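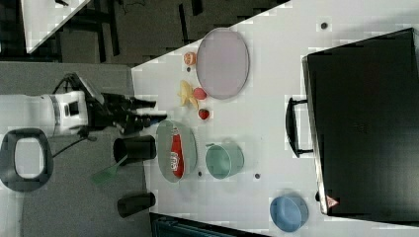
Fruit, dishes and a suitcase on the white table.

The Table Page – Household Odds and Ends, Brelimham

The white table is where things get put down before they get sorted. Fruit, plates, cups, bowls and whatever else has come out of the boxes that week all end up on it, and then it gets cleared and filled again. The page has one picture for now, with notes on the pieces in it. More will go up after the May clear-out.

Notes are by Leonie Bright, with additions from Segundo Usuga, who looks after the dishes.

The plate
Large, oval and pale pink, with a thin gray rim. It is the biggest dish in the current set and the one most people reach for first. Segundo would like a second one in the same color, but the shop in Flulville where we got it has stopped carrying them.

The fruit
A banana, a red apple and a strawberry are grouped together, and the half orange is up beside the pink plate. The fruit has its own box on the shelf, number 40, and goes back there at the end of the day. Please don't leave it in the bowls.

The gray dish
Also oval, with a red packet lying lengthwise in it. We use the dish for small things that would otherwise slide around or get lost under something larger. It stacks badly with the round ones and is better kept on its side at the end of the shelf.

The green cup
Pale green with a small handle. It came from Tanner McKinnon's kitchen when he moved to Flulville, along with a box of flatware that we have mostly passed on. The cup is a good size for tea, a little small for soup.

The black cups
Two of them, both on their sides along the edge of the table. They are kept as a pair. Anyone borrowing one should take the other as well – we have ended up with too many single cups over the years.

The spatula
Green, with a long handle, sticking out over the carpet. It belongs in the tall jar with the other utensils. Ionuț Bratu has asked twice for a second jar, and one is now on the shopping list.

The bowl
Blue. It was listed under 70 on the old inventory and kept that number when the list was redone. The matching bowls were given away last year and this one stayed.

The suitcase
Large and black, with a black handle and a small red and white warning label near one corner. It takes up a good part of the right side of the table. We list it with the luggage, item 807, and it should be stored upright with the handle facing out so it can be pulled from the shelf without moving everything else.

On the floor
A black oval ring is down on the gray carpet. Larger pieces are listed separately on the bathroom and hallway sheet, which Corrado Ferraro keeps.

Clearing the table
Dishes go on the middle shelf, cups below them, and luggage at the far end. The table is wiped down with a damp cloth and left clear by 5 p.m. If something has no number, put it in the open crate by the door and leave a note saying where it came from.

Corrections to the list can be left with Leonie – the printed copy is in the blue folder, and pencil is fine.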